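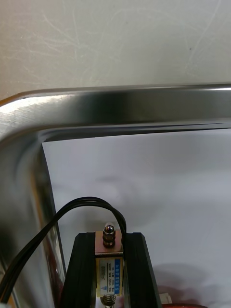
The wrist camera's view over a steel-rimmed tray, with the black fingers of the gripper in the foreground.

A second look at the wrist

The robot handling workshop at Trurkamcombe occupies a former print room on the ground floor of the technical institute. It is a plain space with two benches, a sink and a row of tall windows that are kept covered during measurement. Over the winter it was the setting for a comparison that the institute's engineers had wished to make for several years: whether a small camera carried at the wrist of a robot arm can take the place of a larger one fixed above the bench, and whether the answer depends upon the gripper fitted beneath it.

The work was led by Bushra Yousafzai, head of handling trials at the institute, and carried out with Bindu Acharya, a controls engineer seconded from the instrument maker Roltness. Their report was issued to member companies on April 17, 2020. It runs to a modest length and makes no large claims, but it has been widely requested among firms that handle small parts in shallow trays, and a further printing has been arranged.

The question is a practical one. A camera fixed overhead sees the whole of the working area, but the arm passes beneath it and hides the part at the moment when sight of it is most useful. A camera at the wrist travels with the hand. It looks past the fingers towards the place where they will close, and its view improves as the arm comes down. Against this, it sees a good deal of its own hardware. Fingers, brackets and cables all take up room in the picture, and whatever they cover is lost to the controller.

"Our members were choosing a camera from one catalogue and a gripper from another," said Ms Yousafzai. "The two were then bolted together and expected to agree. We wished to give them some figures before that point was reached."

Two grippers were tested. The first, known in the workshop as the Pan, has wide fingers and a low body, and was designed for lifting flat goods. The second, the Ondex, has longer fingers and a narrower grip. Each was fitted to the same arm and run under the same controller, so that any difference in the results could be laid to the hand and its view of the work. The overhead camera was left running throughout and its results were recorded separately.

Steel trays were specified for the trials at the request of members in the food and medical trades, where they are in daily use. They proved to be the most demanding part of the exercise. A polished rim returns bright highlights and dark bands which shift as the arm moves, and early versions of the software took these bands for the edges of parts. A rounded corner is more troublesome still, as the reflection stretches around the bend and carries with it the colours of whatever stands nearby. A pale floor within the tray gives an even ground against which most parts can be found without difficulty, though it also shows the shadow of the hand very clearly.

Shadows received more attention in the report than the authors had first intended. In the first series of runs the controller was given no information about them, and a shadow lying close to a finger was on several occasions treated as an obstacle. The arm halted and waited for an operator. Ms Acharya rewrote the relevant part of the program so that soft-edged dark areas which moved in step with the gripper were set aside. The change required little additional computing time and was kept for all later runs.

In all, 447 picks were recorded for the comparison. Of these, 205 were made with the Pan and the remainder with the Ondex. The parts were placed by hand, to a written plan, with a share of them set hard against the rim and others in open space towards the middle of the tray. An attempt was counted as good only when the part was lifted, carried to a second position and released there without being dropped or turned.

In open space the two grippers gave much the same result, and the choice of camera made little difference to either. The gap opened at the rim. The Pan, with its broad fingers, hid the inner edge of the tray from the wrist camera during the last part of its descent, and the controller was obliged to finish the movement from memory. The Ondex left a clear line of sight between its fingers for longer. For parts lying against the rim, the report recommends the narrower hand with the wrist camera, and advises that users of the wider hand retain an overhead view.

The authors devote a short chapter to cables. A loose loop of wire in front of the lens may appear a minor matter, but it changes shape as the wrist turns and cannot easily be masked in software. Members are advised to settle the cable route before the camera is calibrated, and to repeat the calibration whenever the route is altered. The same advice is given for labels, nuts and other bright fittings within view of the lens. Where these cannot be moved, the report suggests that they be recorded once in a reference picture, taken over a plain surface, and excluded from all later measurement.

There was some disagreement on the matter of lighting. Roltness had proposed a ring of lamps around the wrist camera, and a trial set was supplied. The lamps improved the view of dull parts and worsened that of shiny ones, and the steel rim became difficult to read at close range. Ms Acharya continues to favour the lamps for painted or moulded goods. Ms Yousafzai preferred the room lighting, and the published results were obtained with it. Both opinions are set out in full.

The report is also frank about its limits. A single arm was used, at one speed, and no part heavier than the rated load of the smaller gripper was attempted. Wear was not examined. Several members have asked how the wrist camera would perform after a long period of vibration and regular washing down, and the institute is not at present able to say.

A further series of trials is planned for October, when the benches at Trurkamcombe are next free. It will use deeper trays and a faster arm, and the controller will be permitted to choose between the two camera views during a single movement. Member companies wishing to submit parts for inclusion are asked to write to the workshop with drawings and a note of the surface finish. Samples will be returned when the trials are complete.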